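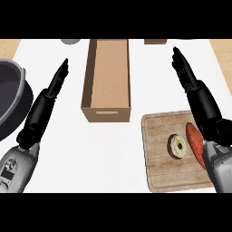 My aunt left me her soup recipe and it serves 25. I live alone. A thread.

The recipe is one index card, front and back. The front is ingredients. The back says "you know the rest." I do not know the rest.

Step one is more than 6 pounds of onions. She wrote "more than" and underlined it. More than 6 could be 7. It could be a truckload. I went with 7 and cried until lunch.

I tried cutting it down to serve 4. Have you ever divided one bay leaf by six? I used the whole leaf and now it tastes like a hedge.

Called my cousin Aníbal Pinheiro, who grew up on this soup in Paiva. He said the small batch was my mistake. "It has to be crowded in there." Then he asked if I'd put in the turnip. There is no turnip on the card.

Fine. Full batch, with turnip. Started at noon, ate at nine. It was very good - annoyingly good, like something she would have watched me eat without saying a word.

I now own 15 containers of soup. The freezer holds 6 if I evict the peas.

The neighbors on both sides have soup. The mailman has soup. The man who came to read the meter took two and asked what was in it. I told him he knew the rest.

Aníbal just texted: "did you take the turnip out before serving?"

Out?

Anyway, if you live near me and own a spoon, please get in touch.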